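计算机硬件维护与组装 实训讲义
第六讲 台式机主板的识别、拆卸与复装
版本日期：5/14/23
适用：硬件维护方向，实训课时 3 学时

一、本讲范围

本讲处理塔式机箱内主板区域的作业，包括开箱前准备、线缆断开顺序、扩展槽与内存槽的辨认、处理器插座的操作、钮扣电池的更换，以及复装后的通电检查。电源内部维修不在本讲范围内，学员在任何情况下不得拆开电源外壳。硬盘与光驱的固定方式在第五讲已经讲过，本讲只涉及其数据线和供电线在主板一侧的走向。

课前应已读完第二讲（静电防护）和第四讲（连接器类型）。未通过第二讲随堂检查者，本次只能观摩，不能上手。

二、工具与耗材

1. 二号十字螺丝刀，带磁性批头。
2. 防静电腕带，夹持端须接在机箱裸露金属处，不得夹在喷漆面上。
3. 塑料撬棒，用于松开卡扣。禁止以一字螺丝刀代替。
4. 无纤维擦拭布与高纯度异丙醇。
5. 导热硅脂。实训室统一使用 Drako 针筒装，用毕立即盖帽，放回工具盘左格。
6. 分格零件盒。螺丝按拆卸部位分格存放，格内放纸条注明部位。
7. Trikano 台式照明灯，夹在工作台后沿，光线自机箱后上方照入，避免手影落在插座上。

三、开箱前检查

关机，拔下电源线，再长按开机键五秒，使电源电容中残余电荷释放。其余外部线缆（显示、网络、键鼠）全部拔除后，才可移动机箱。

将机箱侧放于防静电垫上，开口面朝上。侧板的锁紧方式因机型而异，常见的有手拧螺丝、后部滑扣和顶部拉柄三种。滑扣式侧板需先向后平移再抬起，直接向上掀容易使卡脚变形。卡脚变形后侧板合不严，机箱内风道受影响，屏蔽性能也会下降。

部分机型的侧板与主机架以铰链相连，打开后不能完全取下。此类侧板打开时应有一手扶持，防止回落夹手或碰伤板卡。

开箱后先看后动。观察内容记入《拆机记录表》第一栏：灰尘分布、风扇叶片有无缺损、电容顶部有无鼓起、线缆外皮有无破损、有无异味。记录时使用部件名称，不写“那根线”“旁边的插座”一类的说法。

四、线缆的断开

断开顺序如下。

第一步，断开主板主供电接头。按住卡扣，垂直拔出，不得左右摇晃。
第二步，断开处理器辅助供电接头。
第三步，断开各 SATA 数据线。带金属弹片的接头须先压下弹片。
第四步，断开风扇接头，记下其在主板上的丝印编号。
第五步，断开前面板信号线。此处针脚细、间距小，拔前必须拍照或画接线图。

品牌整机的前面板线多做成一体式插头，方向由防呆缺口确定。组装机则多为分散的单针或双针插头，开关类不分极性，指示灯类分极性，接反时指示灯不亮，但不会损坏主板。

供电线通常成束，下垂至硬盘仓附近，拆卸时应把整束线拨到机箱外侧，用魔术贴临时固定。不要把线束压在主板下缘，复装时线束垫在板下会使主板受力弯曲。SATA 数据线的颜色没有技术含义，各厂家自行选用，不能据此判断传输速率或端口编号。端口编号以主板丝印为准。

五、扩展槽与内存槽的辨认

PCI 插槽为并行总线插槽，多见浅色，位置常靠近主板边缘。PCI Express 插槽按通道数分为 x1、x4、x8、x16，长度随通道数增加。x16 插槽尾部一般设有卡扣，取显卡前须先松开。两类插槽的分隔键位置不同，卡不能互插，遇到插不进时应停手核对，不得加力。

颜色只能作为初步线索。同一厂家不同年份的主板，插槽配色可能完全不同，判定以键位、长度和丝印三项为准。

内存槽的长度与键位由内存代次决定。DDR2、DDR3、DDR4 的缺口位置各不相同，工作电压也不同，不得混用。安装时先打开槽端卡扣，将内存条缺口对准槽内凸起，两端均匀下压，至卡扣自行扣合。只有一端有卡扣的内存槽，应先将无卡扣一端插到位，再压另一端。

双槽主板在插两条内存时，应选用容量与规格一致的内存条。只插一条时，优先插入手册指定的槽位，手册遗失的可查板上丝印，通常标为 DIMM1 或 A1。

六、处理器插座

处理器插座分为针栅阵列（PGA）和触点阵列（LGA）两类。前者针脚在处理器上，后者针脚在插座内。LGA 插座的针脚为弹性弯针，受侧向力极易变形，变形后很难完全复原。

操作要求：
1. 压杆先下压再外移，脱离限位钩后缓慢抬起。
2. 金属压盖抬起后，手指和工具一律不得进入插座上方区域。
3. 处理器以两侧边缘拿取，对准缺口后垂直放下，不推、不滑。
4. 插座空置时，应尽快装回保护盖。保护盖在零件盒第一格。

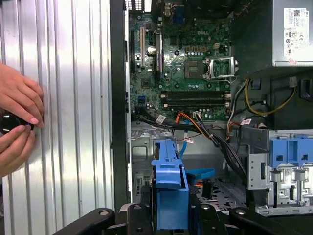
检查插座时，用照明灯从两个方向斜照，针尖反光应排列整齐。某一点反光偏离或缺失，即可能有弯针，应报告指导教师，不得自行拨正。清洁只允许使用气吹，气吹嘴与插座保持距离，不得用布擦拭，布纤维会钩住针尖。

七、钮扣电池

主板所用钮扣电池一般为 CR2032，标称电压 3 V，用于在断电状态下维持实时时钟，早期主板也靠它保存固件设置。电压明显偏低时，常见表现为系统时间复位、开机提示设置丢失。

更换时先断开交流电源，用塑料撬棒压开电池座弹片，电池自行翘起后取出。新电池正极（有字一面）朝上装入，弹片复位。取出电池后部分机型会恢复出厂设置，更换前应抄录启动顺序、硬盘控制器模式和日期格式。硬盘控制器模式若由 AHCI 变为 IDE，原系统可能无法启动。

废电池投入门口的 Lamont 回收盒，不得投入普通垃圾桶。

八、复装与通电检查

复装按拆卸的相反顺序进行。主板螺丝先全部带上两圈，再按对角顺序拧紧，以拧到不动为度，不加力。主板下方铜柱位置须与板孔一一对应，多余的铜柱应取下，否则可能与板背焊点短路。

合上侧板前完成下列检查：
供电接头全部到位，卡扣已扣合；
内存卡扣已扣合；
风扇周围无线缆；
机箱内无遗留螺丝，零件盒内无剩余螺丝；
腕带已从机箱上取下。

首次通电只接显示器和键盘。进入固件设置界面后，核对处理器型号、内存容量和硬盘识别情况，并填入《拆机记录表》第三栏。若无显示，断电后依次检查内存、处理器辅助供电和显示线，不要反复按开机键。

九、作业与记录

每组提交一份拆机记录表和一张手绘主板布局图。布局图须标出插座、内存槽、扩展槽、电池、SATA 端口和前面板针座，用直尺作图，不要求比例准确，但相对位置必须正确。满分 50 分，其中布局图 12 分。

电子版上传至 Naltia 课程平台“第六讲”目录，文件名为组号加讲次。纸质记录表下课时交至讲台，工具盘经核对后归还。

下一讲内容为散热器的安装与硅脂涂布，课前阅读教材中接触热阻一节。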